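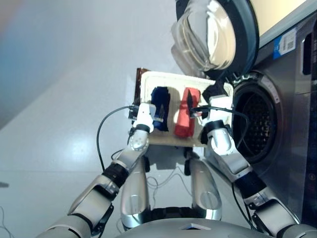 Laundry task at the Jivby course, both arms on the tray

tapedeck_2142
Posted this to the class board too. We start on the tabletop stuff Wednesday. Bouchra Kamel's group says their policy for the washer is "basically done." I have doubts. Carrying two pieces of cloth is one thing, but show me ten different shirts.

Bindus
It's a student project, not a product. What would you count as done?

tapedeck_2142
A success rate on items it never trained on. They have 1208 demos and I still haven't seen one number.
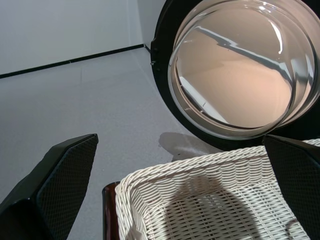 And the table tasks worry me more. Clear, shiny things mess with depth, and the wrist view is full of reflections in the glass. Rudd's team had the same trouble in March and just changed the lighting until it passed.

rudd_fan8
That is not what happened. They retrained with the wrist cameras only and left the lights alone. Read the report.

tapedeck_2142
I read it. Eight trials. Come on.

Bindus
OK, eight is thin. But you're asking a one-semester class for lab results.
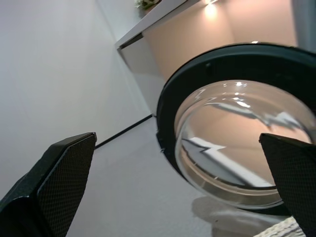
I'd grade them on whether the fingers end up on the rim and stay off the clear part. You can score that by hand in an afternoon.

bumemis
Who scores it, though? If it's the same people who did the demos, I don't buy it.

rudd_fan8
Swap teams. We did that last year and it was fine.

tapedeck_2142
Fine for who? We came in last.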